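Thread: Cotton duvet covers going gray, liner or water?

ivan_lytvynenko
We wash 70 cotton covers a week for a small guesthouse. After a year the whites look dull. Supply water is hard, and the Ernier softener was last serviced in April. Colored cotton goes in its own load at a lower temperature and comes out fine.

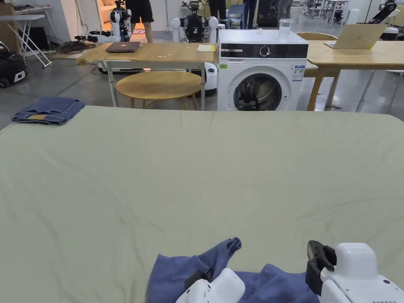 Blue garment and denim, cloth-covered table.

drototum746
Hardness first. If the softener is out of salt, detergent binds to calcium and the residue holds soil in the fiber. Test at the machine inlet, not at the main.

fzerouali
Disagree on the order. Gray whites are more often underdosing or overloading. What is the fill level, and what temperature?

ivan_lytvynenko
Drum packed to the top, 15 minutes main wash, Skondard powder at the soft water dose. Duvets go in separately.
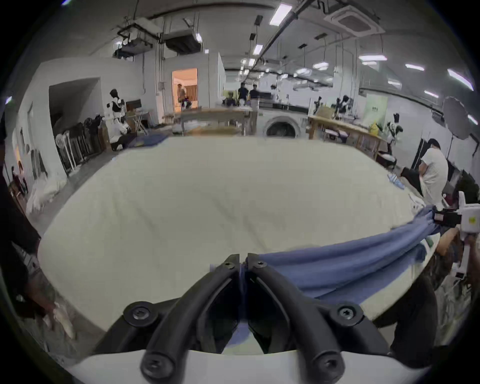

fzerouali
Then the dose is wrong for your water if the softener has failed, and the load is too big either way. Leave a hand's width at the top of the drum and run a longer main wash.

drototum746
A longer wash in hard water just deposits more scale. Fix the softener, then strip the covers once at 90 – no softener liquid, double rinse.

fzerouali
One strip at 90 is fine for plain cotton. I would not make it routine. It wears the seams and the buttonholes go first.

ivan_lytvynenko
Inlet strip reads hard. Salt tank had a crust across it with a gap underneath. Broke it up and started a manual regeneration. Will retest tomorrow before changing the dose.

Contact | Copyright Shevchuk Laundry Forum | Back to top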